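Standards Should Begin at the Table

The working group at Odunden has now circulated its second draft on service robots in small cafes. It runs to 435 clauses, and most of them deal with speed, force and stopping distance. Those clauses are sound. The draft says very little, however, about how things that touch a customer's mouth are to be handled. 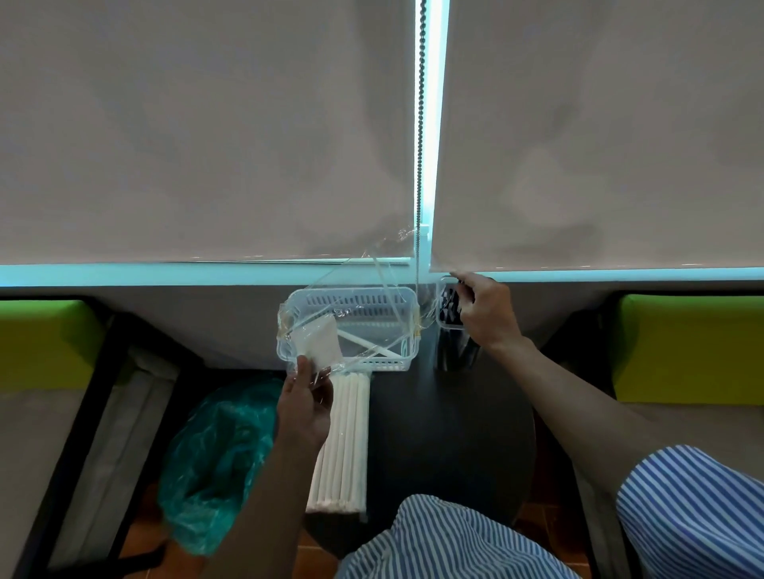 Restocking at a window table, with the straws still in their bundle.

Shahab Khosravi of Werport has argued for a simple rule: a machine should be held to the same handling practice as the person whose work it takes over. We agree. The difficulty is that this practice is seldom written down. Of the 200 cafes that answered the Nonmont survey in September, few could produce a page on it. Staff learn by watching - and a standard cannot cite watching. 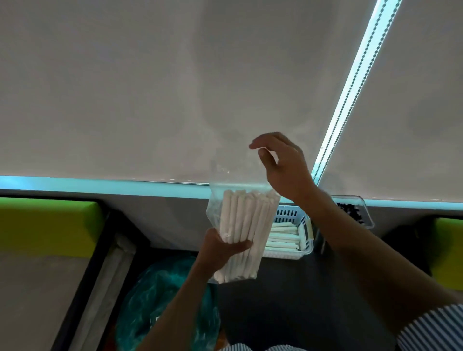
A bag of paper-wrapped straws, held upright beside the basket.

The next draft should therefore require a written account of the human task before any machine is approved for it. The account should state where an outer bag may be opened, which surfaces a hand or gripper may touch, and when an item must be thrown away. It should also name the person who answers for the result. The Mazandarani guidelines already ask for this in hospital kitchens, and we see no reason to ask less of a cafe.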